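Anyone here gone from campus dispatch to sworn?

ronero_nights
Posted in Campus & University Policing

Been on the dispatch desk at a mid size university dept for 3 years. Thinking about applying for the sworn side when the August posting opens. Already know the city academy is the other route. Mostly want to hear from people who stayed with the same dept and crossed over. Did they treat you like a rookie or like the voice on the radio? Also pay, bc ours drops for the first stretch and I have a kid.

Song_of_the_shift
Did it. Same dept. Officers knew me already so that part was easy, supervisors less so. One kept calling me over to fix the CAD terminal for months. Say no early.

Pay dropped for me too, while in the academy. Ask HR for the step chart in writing, not what the sergeant remembers.

dridolard8
Disagree on staying put. Go city first, get the calls under your belt, come back lateral. Campus nights are door checks, noise, bikes, a drunk kid in a stairwell. You'll be 8 years in and never have worked a real scene.

Song_of_the_shift
Not my experience at all. We had a stabbing and two bad overdoses my first winter. Depends on the school. And a lateral spot isn't promised, ours went 3 years without one.

dridolard8
ok fair, depends on the school. still say city

clistero
Can we not do city vs campus again, theres a whole sticky for it. OP asked about crossing over.

OP, start the fitness stuff now. Run was fine for me, the push ups were not. Give it 15 weeks if you've been sitting at a console. And do a ride along on the shift you'd really get, which will be midnights, not the nice afternoon one they offer.

ronero_nights
Thx. Run is ok, upper body is bad. Ride along is a good idea, never done one on mids even tho I talk to them all night.

Other thing, we have one woman on the sworn side right now. One. She's great but I don't want to corner her with 900 questions. Anybody else been the second?
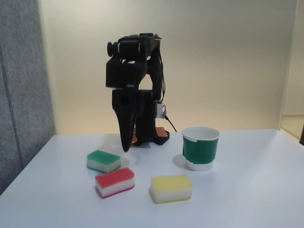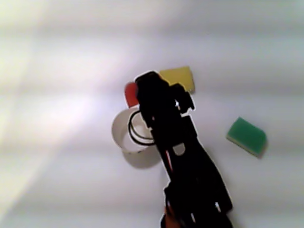

Song_of_the_shift
Was the second at mine. Ask her. Mine told me later she'd been waiting for someone to ask. Buy the coffee and keep it short the first time.

Practical stuff, the vest. Get measured for one cut for you and don't take whatever is in the closet. I wore a bad one for half a year and my back still complains.

dridolard8
vest thing is true for everybody, I got handed one from a guy twice my size

latelog
Going to be the downer. Dispatch at my school needs people way more than patrol does and when I put in for sworn they sat on my paperwork. Chief said all the right things, nothing moved. Find out who backfills your seat before you apply. If the answer is no one, expect delays.

clistero
That's a management problem, not a reason to not apply. Put in, get a dated copy, follow up by email.

latelog
Didnt say don't apply. Said ask first. I emailed plenty

ronero_nights
Hm. We're short two on the desk already so yeah, could see that happening. Will ask my supervisor before the posting goes up. She's usually straight with me.

Song_of_the_shift
Also the oral board. They will ask why you want to leave dispatch. Don't run down the desk, half of them rely on it. Talk about a call you handled and what you'd have wanted to do once you got there. That's what I did and it went alright, more than alright I guess since I got it.

dridolard8
and know your Clery basics. city boards dont care, campus boards love it

ronero_nights
lol so you do know campus stuff. Ok, on shift in ten. Going to message her tonight and will post back after the ride along if they let me on mids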